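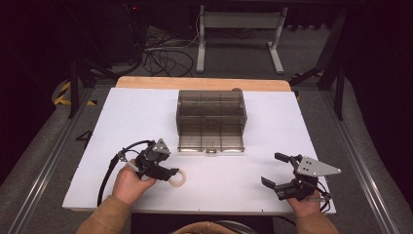
Frequently Asked Questions

Welcome, and thanks for stopping by! We know that walking into a new Pilates studio can feel like the first day of school, so we've gathered up the questions we hear most at the front desk. If yours isn't on the list, please ask. We like to talk (you may have guessed that already).

I've never done Pilates. Which class should I take?

Come to Foundations. It meets four mornings a week and on Monday evenings, it moves slowly, and Ruth Arboleda stops as often as people need her to. Most of our newcomers stay in it for a month or two, and a few of our longtime members still come because they enjoy the pace - you will not be the only one wondering which way your feet go on the reformer.

Do I need to be flexible?

No! We'd love to retire this question, but it comes up every week, and we understand why. If you can get down to the floor and back up again, you can take Foundations. If getting down to the floor is hard right now, try the Chair class, where you're seated or standing the whole time.

What should I wear and bring?

Anything you can bend in. Leggings, sweatpants and an old T-shirt are all fine, though very loose shorts can get awkward once your legs are in the straps. Grip socks are required on the reformers, and we sell them at the desk if you forget yours. Mats are here for you, and there's a filling station for water bottles by the changing rooms.

How big are the classes?

Mat classes are capped at 21 people. Reformer classes are much smaller and fill up fast, especially the early ones, so do book ahead if you have your heart set on a particular time.

Can I come if I'm pregnant or recovering from an injury?

Very often, yes, but please check with your doctor or physical therapist first, and then call us before you book. Rosaire Hiebert teaches our prenatal sessions and is happy to spend a few minutes on the phone going over what you can and can't do at the moment. Please tell your teacher again when you arrive, even if you've told us before.

What if I have to cancel?

Life happens, and we do get it. Cancel by 8 p.m. the night before and your class goes right back on your account. After that the class is used up, although if you wake up sick, send us a note and we'll try to be kind about it.

Do passes expire?

Class packs are good for six months from the day you first use them. If you'll be away for a long stretch, we can pause a pack once for you.

Where do I park?

We're at 453 Benthorpe Street, with a small lot behind the building that you reach from the alley. When it's full, street parking is free after 6 p.m. The studio is upstairs in Suite 113, and the elevator is to the left as you come in. Doors open fifteen minutes before each class and are locked once it begins, so give yourself a little extra time on your first visit.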